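Ticket 821: Custom maps fail to load after workshop update
Product: Flallside (Windows)
Component: Mod loader
Opened: December 15, 2022
Status: Resolved, workaround available
Priority: Normal

Reported problem
After updating to build 888, subscribed maps show in the Content menu with a green check but are missing from the skirmish lobby. The stock maps load normally. The log repeats one line for each affected map:

WARN modloader: manifest version 2 expected, skipped

The reporter has over 3 GB of subscribed content and had already verified the game files. No change.

Support, first reply
Please close the game, rename the folder "cache" in the Flallside user directory to "cache_old", and start the game with all mods disabled. Enable one map only and attach the new log.

Reporter
Done. Same warning with a single map (Bustos Crossing, downloaded in May). A map I exported from the editor this morning loads fine. 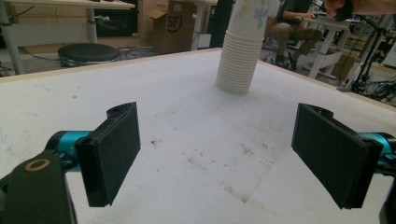 Attachment 1: tabletop, white, light wood edge

Support, second reply
Confirmed on our side. Build 888 reads the manifest version before it runs the converter, so any map packed with the old Clindis exporter is rejected at startup. Maps saved in the current editor carry the new header and are not affected.

Workaround
1. Open the map in the editor with File > Import Legacy.
2. Leave "Keep original ID" checked. Saved games lose their link to the map if the ID changes.
3. Save, then choose Rebuild Manifest.
4. Restart the game.

Subscribed maps are read-only. Copy the map folder to "local_mods" first and unsubscribe from the workshop copy, or the loader will report a duplicate ID.

Reporter
Works for all but one. The last map stops at Rebuild Manifest with "texture path too long".

Support, third reply
Shorten the folder name inside local_mods and run the rebuild again. The limit applies to the full path, including the user directory.

Reporter
Renamed it, rebuilt, map is in the lobby now.

Resolution
Load order defect passed to Indetti engine team. Fix is planned for the next patch. Map authors can repack and upload again at any time; subscribers will get the new copy automatically.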